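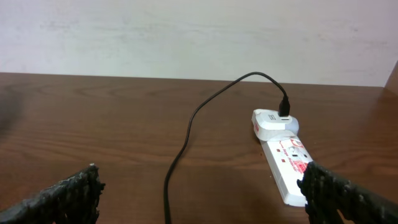 Can two arms do a charging cable yet? (bench chores, continued)

Beltrán Bench Forum > Automation > Small manipulation

pmathur
Carrying on from the thread on folding cloths. My view remains that plugging in a phone is a harder test than most of the chores people post. The cable is thin and holds whatever bend it was left in, and the far end is tied to the charger, so every move of the connector drags the rest of it across the table. At Arkamcombe we logged 631 attempts at a comparable job in February. 124 needed a hand on the cable before the connector was anywhere near the port.

h_gallegos
What did you count as an attempt? If a person straightens the lead between runs, that figure is generous.

pmathur
First closure of the fingers to release or timeout. The lead was dropped from 200 mm before each run and left as it fell.

Jurić_B
I disagree that it is hard in any way that matters. On the shop floor you would fit a dock with a tapered guide and be done. We did that at Kustetti for handheld scanners and the arm has no fingers at all, only a cup. Two arms for one plug is a poor use of floor space.

leo_cisneros
A dock answers a different question. In a house the phone is on the table, the lead is behind something, and the strip is wherever it was last kicked to. You don't get to fit guides. 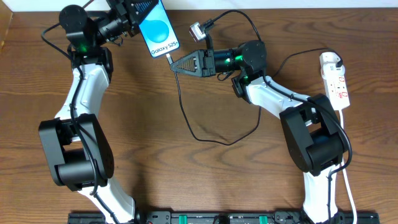
Left gripper holding the phone, right finger by the cable end.

leo_cisneros
Note the geometry. Holding the phone up off the wood gives the right arm room to come in from the side. With the phone flat on the table I would expect the finger to foul the surface before the connector lined up.

Jurić_B
Agreed on clearance. I would still want to know the grip force on the phone, and what happens when the right arm pushes and the left one gives.

h_gallegos
That is the weak point for me too. A wrist camera sees the approach well enough, but close in, the fingers take up the lower corners of the view and the connector may be behind one of them. After that you are working by feel, and textured pads tell you very little about which way up the plug is.

valdovinos
Compliance at the wrist helps more than a better camera. On the Huvmont rig we let the held part float by 6 mm and ran a slow spiral search. Cycle time was dreadful.

pmathur
How dreadful?

valdovinos
Slow enough that I plugged my own phone in and made tea.

Jurić_B
So, not yet.

leo_cisneros
Not at a rate you would pay for. I would use it overnight.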